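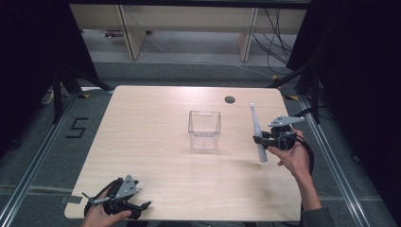 Figure 3. Collecting a demonstration with the two hand-held grippers. The task is to put the toothbrush into the clear container.

3.2 Showing the task by hand

We started out the way most labs do, with a leader arm and a follower arm, and I'll admit I was fond of that setup. You move one arm, the other copies you, and every joint angle lands in the log for free. The trouble is how slow it makes people. A person who can drop a toothbrush into a box without thinking suddenly needs four tries through the leader arm, and a lot of what gets recorded is hesitation. Our early policies learned the hesitation beautifully!

So for the main dataset we switched to hand-held grippers (Figure 3). The operator holds one in each hand and just does the task. We call the collection setup Cladum, mostly so we'd have something to name the folders. The gray plate on top of each gripper gives us a fixed surface to work from, and all poses are reported relative to it. We log gripper pose and jaw opening for both hands, plus the head view — and yes, we keep both hands in the log even when one of them is doing nothing. I went back and forth on that. Throwing away the idle hand makes the files smaller, but on the Stinance arms the idle side still has to be somewhere, and it helps if that somewhere comes from a person.

All demonstrations were recorded at our Skandholm site over one long stretch in June. In total we kept 3,237 of them across all tasks, of which 300 are the toothbrush task. Another 187 were thrown out, nearly all for tracking dropouts, with a handful where the operator had started before the log did. We did not throw out clumsy ones. If the brush slipped and got picked up again, it stayed in, and I think that was the right call (see Section 5.1 for the version without them, which did worse on recovery).

The toothbrush turned out to be a much better test object than I expected when I grabbed it. It's long and thin, and the two ends behave differently, so a small error in where you grasp it becomes a big error in where the tip goes. The container isn't much help either. It's clear, and a clear box on a wood-grain table is hard on any model that leans on color edges. Before each demonstration the operator moved the box a little and picked a new starting spot for the brush. We gave very few instructions beyond that. An earlier round had a written script for the approach angle, and the operators followed it so faithfully that the policy fell apart whenever the brush was turned the other way.

Getting from hand to robot takes 2 steps. First we shift the gripper path into the robot's base frame, using the calibration from Section 3.1. Then we run the Eklund filter, our own small smoothing routine, to take out the hand tremor and slow down any stretch the arms can't follow at full speed. People are fast with their wrists, much faster than our arms, and in the first week we had paths that asked for a wrist flip no motor of ours was going to do. Slowing the whole path evenly fixed that but made the grasp itself mushy. Stretching only the fast parts kept the jaw timing close to what the operator did, and we've used that for every result in Section 4.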